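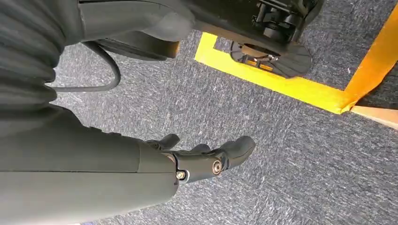
Minutes taken by Leite, Secretary, Grakside Supper Club

August meeting, opened at 18:30 in the back room of the Trukholm restaurant. Present were 16 members.

1. The minutes of the previous meeting were approved with one correction: the lentil soup was served before the fish.

2. Autumn dinner. Two menus were compared. Trukholm offers four courses for $44 per person, Prustholm offers three courses for $39. Members liked the dumplings at Prustholm more, but the room is small. Trukholm was chosen, 11 votes to five.

3. Club account stands at $3,965. The deposit for the dinner will be paid from it.

4. Spice market visit is moved to the next meeting.

Closed at 20:10.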